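Prurach match notes: README

Hi, and thanks for having a look. Prurach is my collection of hand-typed notes on lower-league football matches, mostly the ones that never get a proper write-up. I started it because I wanted to know whether teams that switch to a back three after half-time concede more from crosses, and I couldn't find anyone who'd written that sort of thing down. I still don't have a good answer, but I do have a lot of notes!

What's in it

There are 66 matches in this release. Each one has two files: a plain text log of what happened, minute by minute, and a small table with the line-ups, the starting shapes and the substitutions. Put together that's roughly 2000 logged events. An event is anything I thought worth typing – a shot, a booking, a change of shape, a goalkeeper kicking it straight out of play for the third time.

The columns in the table are minute, team, player, event, zone and note. Zone is one of nine boxes on the pitch, numbered from the home team's left back corner. It stays that way after half-time, so you don't have to flip anything in the second half. (I did flip it in the first version. Sorry to everyone who downloaded that one.)

Who did what

I logged most of the matches myself. Mireille Leclerc did all the Texier Cup ties and is far tidier than me, so if a log has proper full stops in it, it's hers. Nia Gape checked the line-ups against the match programmes and caught a whole defence I'd listed back to front. Hervé Besnard wrote the script that turns the logs into tables.

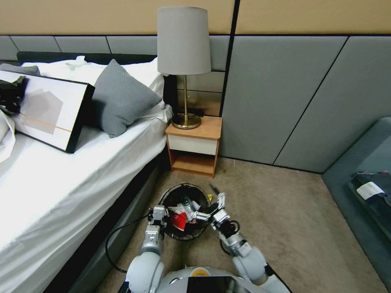

Wastebasket on the carpet, between the bed and the sofa.

How to read the shapes

Shapes are written the usual way, 4-4-2 or 3-5-2 and so on, and they're my best guess at what a team looked like without the ball. With the ball it's a different story, especially for Dustska Rovers, whose left back spends most of the season playing as a winger. Where Mireille and I disagreed, you'll see both shapes with a slash between them. Please don't average them or pick the first one as the "real" one.

Known problems

Added time is a mess. Some logs write 45+2 and some just say 47, which clashes with the early minutes of the second half. The half column sorts most of it out.

Player names are spelled the way the programme had them, accents and all, and programmes aren't always right. Own goals are listed under the player who put it in, with the other team's name in the note.

There's no tracking data and no video, so please don't ask me how far anybody ran.

Using it

Do what you like with it, for fun or for coursework, but please mention Prurach by name and don't sell it. If you find a mistake, send me the match file name and the minute. The next batch should be up in April, once I've typed up the cup replays and fixed the added time columns.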